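Celteck publishes comparison results for two gripper fingers and two wrist camera settings in garment handling

January 23, 2026

**For immediate release**

Celteck has completed a bench comparison of two finger designs for parallel grippers used on dual-arm garment folding cells. The work was carried out with Dallell, which supplied the controllers, and covered 1,503 grasp attempts on household and uniform garments. The full results table, the garment list and the test procedure are available on request from the contact below.

The comparison was set up to answer a narrow question from laundry and uniform-hire operators: whether a tapered finger picks a single layer of knit fabric more reliably than the flat padded finger now fitted as standard, and what that change costs in cycle time.

## Method

Both finger sets were run on the same dual-arm cell, with the same controller firmware and the same grip force limit. Each garment was laid out on a timber bench, flattened by hand and presented at a small random angle. The arms were then commanded to take the fabric near the collar or at a hem, lift, and transfer to the fold position. Finger sets were swapped at the midpoint of each session so that neither design had the benefit of a freshly calibrated arm throughout.

The garment pool was limited to T-shirts, light trousers, flannelette and brushed fleece. Towels, fitted sheets and anything with a zip were excluded from this round. Garments were not ironed or starched before presentation, and lint was not removed.

An attempt was scored as a single-layer grasp only when the finger had taken the upper layer without catching the layer underneath. Attempts that lifted both layers were recorded separately from attempts that lifted nothing. Where the two reviewers disagreed on a score, the attempt was struck from the count and repeated.

"We kept the scoring strict because a two-layer grasp looks fine until the fold goes wrong," said Marwa Zaki, test lead at Celteck. "A lenient score would have hidden most of the difference between the fingers."

## Results

Of the 1,503 attempts, 1,026 were scored as single-layer grasps across both finger sets. The tapered finger performed better on jersey knit, particularly at the collar, where the ribbing gives the tip an edge to work against. The flat padded finger performed better on brushed fabrics, where the tapered tip tended to push the pile ahead of it before closing.

Neither design was satisfactory on light trousers. Pocket bags shifted under the upper layer and produced two-layer grasps with both fingers, and Celteck does not regard the difference recorded on this garment type as meaningful.

Cycle time was longer with the tapered finger. Its smaller contact area calls for a slower approach over the last part of the descent, and the controller added a settling delay of up to 180 milliseconds before closing. Dallell has since shortened this delay in a test build of the firmware, but the published figures were taken with the original value.

Finger wear was checked at the end of every session. The pads on the flat fingers were replaced once during the program. The tapered fingers were not replaced, although light polishing was noted at the tips.

## Camera settings

A secondary part of the work compared fixed and automatic exposure on the wrist cameras. Under automatic exposure, dark garments caused the camera to brighten the whole view and wash out the bench surface beside the fabric, which made the garment edge harder to locate. Fixed exposure gave steadier edge detection on dark garments at the expense of detail on white and pastel ones.

Motion blur was the larger problem in both modes. During wrist travel the timber grain smeared into streaks that the edge detector sometimes read as fabric boundaries. The head camera was not affected to the same degree and was used as the reference for garment pose in all scored attempts. Celteck now recommends that edge detection from the wrist be suspended while the arm is travelling and resumed once it has come to rest.

A plain matte bench covering is likely to reduce false boundaries. It was left out of this round so that results would remain comparable with those published in May, which were taken on bare timber.

## Availability

The tapered finger set is available to existing Celteck customers as a retrofit. It uses the standard mounting pattern and requires no change to the gripper body. Fitting takes one technician and a torque driver, after which the finger offset must be re-entered in the controller and the closing position re-taught. Operators who handle mainly fleece or flannelette are advised to keep the flat padded finger.

An evaluation loan is offered for 6 weeks, with both finger sets supplied. Loan customers are asked to return their grasp logs with the hardware.

## Next round

The next comparison will add towels and a third finger profile with a shallow curve, designed by Lama Rizk's group at Dallell. Test pieces have been machined and are waiting on surface treatment. The garment pool will be widened to include polo shirts, and the random presentation angle will be increased.

## Media and technical enquiries

Elias Azar, Celteck
Requests for the results table should state the gripper model and controller version in use.

## Images
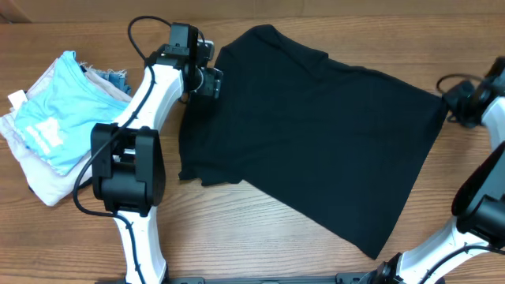 Dual-arm cell with a black T-shirt on the bench, head camera; the next view is from the wrist, with a finger at the fabric. 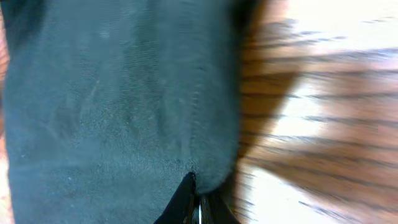 Sebastião Damasceno said the split between knit and brushed fabrics matched what he had seen with padded fingers, but he questioned the decision to pool collar and hem grasps in the headline count. A collar offers a ribbed edge and a hem usually does not, he said, and an operator choosing a finger would want the two reported on separate lines. He also asked that the next round state the approach speed for each finger alongside the settling delay, as the two are adjusted independently on the controller and either one could account for the longer cycle.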